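Which Driltside puppets count as original cast? (and is there a list anywhere)
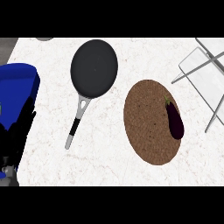 Asked by pondhopper6 in Puppets & Kids TV

ok so I've been rewatching Driltside with my niece and I'm trying to put together a list of the original puppet characters for a fan page. Problem is every place I look has a different answer. The old fan wiki says one thing, the booklet that came with the DVDs says another, and the DVD credits only list performers, no characters.

The ones I'm sure of: Vinis, Old Herkavton, the two mailbox sisters. They're in the very first episode, they talk, they have names. Fine.

The ones I can't figure out:

Onishi — he's in the background of the bakery bit in episode one but doesn't say a word until season 3. And by then he's a different color?? Orange at first, then sort of mustard. Same puppet or a rebuild?

The goat. Has a name in the song but nobody in the show ever calls it that.

The Moon. Is the Moon a character or a set piece. It blinks.

Also did Vinis have a different voice in the pilot? My niece swears it's a different person and now I can't un-hear it. I never saw this when it first aired so I have nothing to compare to. My page is live in May if I get my act together so any help before then is great. Thanks in advance

3 answers

Answer from feltandfoam (marked as most helpful)

Long time fan, I have most of the newsletters they mailed out to kids in the club, so going off those plus my own tapes.

Vinis voice — yes, different. Your niece has good ears. The pilot was performed by Yaneth Quintero, who then moved over to Herkavton full time once they went to series. So in the pilot she's doing both, and there's a reason those two never talk over each other. They trade lines, one ducks behind the fence, the other pops up. Watch the fence scene again knowing that, it's kind of great. The pilot did get reshown as episode one with a new opening song stuck on the front, and they never redubbed it.

Onishi — two puppets. The orange one was a spare body they dressed up to fill the bakery. No mouth mechanism, which is why he just sort of nods. When the writers wanted a grumpy baker they built a real one with a moving mouth and the fleece they got was closer to yellow. The newsletter with the rebuild story has a drawing of him "getting a new coat" so officialy it's the same guy. I'd count him as original with a footnote.

Goat — the name in the song was from a kids' naming contest. Newsletter says 4000 postcards came in. They used the winner in the song and then I guess forgot. I'd list it as The Goat and put the song name in brackets.

Moon — I say character. It has a performer credit in season two (look for "sky effects and Moon", it goes by fast). Other people will fight you on this.

If you want a rule for the page, what most of us used on the old mailing list was: on screen in the first 6 episodes, and has either a name or a line. That gets you Vinis, Herkavton, both sisters, Onishi (name is painted on the bakery sign), the goat by way of the song. Moon is borderline, no line, and whether Moon is a name... up to you.

Answer from tapehiss

agree with most of that but the Moon is a prop. It's a painted disk on a pole with eyelids. By that logic the bakery door is a character, it has a face on it too

also dont trust the DVD booklet for anything. It has Herkavton's name spelled wrong on the back page and says the mailbox sisters came in season two, they're in the pilot for like four minutes

one you forgot — the worm in the flowerpot. first episode, says "not today". Has a line so he's in. No name that I ever heard, we always just called him Worm

Answer from jessamine_b

I don't know about the early ones, I only watched the later seasons after they changed the street. But a used book place near me had the Driltside sticker album and there's a page in the front with all the faces in order of when they joined. Worm is on it!! Moon is too but really small in the corner so who knows. I can type out the order if you want, a few of the stickers are missing so there would be gaps

Comments

pondhopper6: this is amazing, thank you all. Watched the fence scene three times last night, can't beleive I missed that. Going with the 6 episode rule and Worm is in. Moon gets its own section at the bottom so everybody can be mad at me equally. jessamine yes please type out the album page, gaps are fine

tapehiss: prop

feltandfoam: It has a credit.

jessamine_b: ok will do tonight, there's 400 stickers in the whole thing but only the first page matters for this I think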